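Grincombe Hand-Held Gripper, Felt Pads vs. Bare Foam: A Review

Posted by Ntombi Naidoo
Thursday, June 18, 2026

We bought a pair of Grincombe hand-held grippers in December to replace the Jasteo ones we had been using for two years. They cost $339 each with one set of finger pads. A second set of pads is another $37, and you will want it. I paid full price for both grippers and all the pads.

The short version is that the grip is better than the Jasteo, the handle is worse, and the camera mount is fine once you tighten it properly.

What I used it for

Most of my work is small household handling: picking up cups, moving them, stacking them, putting them back. Paper cups are a good test for a gripper. They weigh almost nothing, they crush easily, and a nested stack holds on to the outer cup harder than you would expect. A gripper that can take one cup off a stack without denting it or dragging the next one along will handle most of what I need.

I ran 201 single-cup pulls with each gripper and each type of pad over four afternoons, with the same person holding the tool for all of them. I wrote down dented cups, doubles and drops.

The pads

Grincombe sells two kinds. The plain ones are bare foam. The others are the same foam with a fuzzy cover over it. The bare foam grabs well when it is clean, but it picks up dust and then slides. By the second afternoon I was wiping it down every half hour. The covered pads started out a little less grippy and stayed that way from the first pull to the last, so I got used to how hard to squeeze.

On dents, the covered pads did clearly better. They give a bit before the cup does. On doubles there was no real difference. If two cups are stuck together, no pad is going to separate them, and you have to tilt the wrist a little as you pull.

The covers do fray along the edges. It hasn't changed how they grip so far, but I would not expect a set to last a year of daily use. The old Jasteo pads were hard rubber and looked new the whole time I owned them. They also crushed a lot more cups.

Opening width

The fingers open wide enough for a paper cup with plenty of room to spare, so you can come in a bit crooked and still get it. I like this more than I thought I would. With the Jasteo you had to line up carefully every time, and that slowed everything down.

The downside is travel. From fully open to closed on a cup is a long squeeze, and my hand was tired after an hour. There is a screw for limiting how far the fingers open, but you need a hex key to reach it, and the key is not in the box.

Camera mount

I use a Curex wide-angle camera on mine. The mount holds it at an angle that keeps both fingers in view when they are spread, with enough of the work surface between them to see what you are reaching for. When I moved the same camera to the Jasteo, the handle blocked most of one finger.

Out of the box the mount wobbled. Two turns on the clamp screw fixed it, and it has not moved since. Check it before you record anything, because a small shift is hard to spot until you look at the footage later.

Handle and strap

The handle is my main complaint. It is thick, and people with small hands have to stretch to reach the trigger. The Ndlovu handle that a friend lent me is slimmer and has a softer return spring, and it fits the Grincombe body with an adapter. If Grincombe offered something like it I would switch today.

The tool is also heavier at the front than it looks. I would use a strap for any long session, mostly for the sake of the camera.

Should you buy it?

If you handle light, soft things all day, yes, with the covered pads. If your objects are hard and heavy, the Jasteo is still a decent tool and its pads will outlast these. I am keeping both Grincombes and have a spare set of covered pads on order. When they arrive I will repeat the cup pulls with new pads against the worn ones and add the numbers to this page.
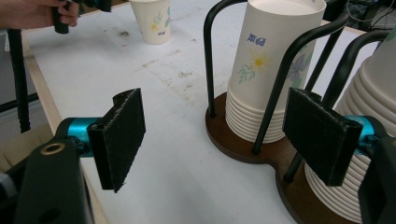
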